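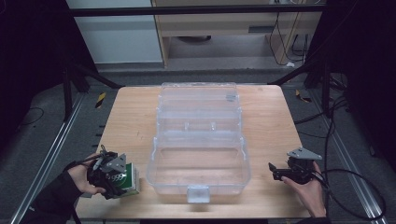

I've been trying to learn the names of wildflowers on the Giltside trail since March, and I am so bad at it. Twenty-five kinds on the park's list and I can reliably spot nine! What's helping is pressing one of each and keeping them flat in a clear plastic case with a lid that opens all the way back, so I can flip through on the table after dinner. Tape does nothing for me — I just end up with sticky petals.

The trail itself is lovely right now, muddy at the bottom and then all sun once you pass the Mulcahy gate. I went Friday before work and had the creek to myself.

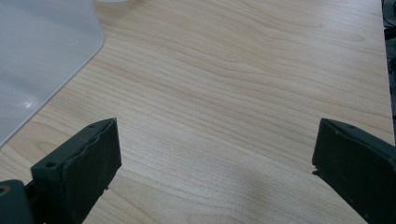 Pale wood, some swirl in the grain.

Next up is the Steder loop, which is longer and has the yellow ones I keep mixing up (ragwort? groundsel? help).
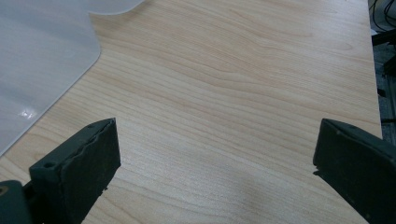 Posted by the Giltside Rambler, 9 comments

Anyway, if you know a good pocket guide that sorts by color, tell me. Mine has 307 pages and goes by family, so I spend half the walk in the index.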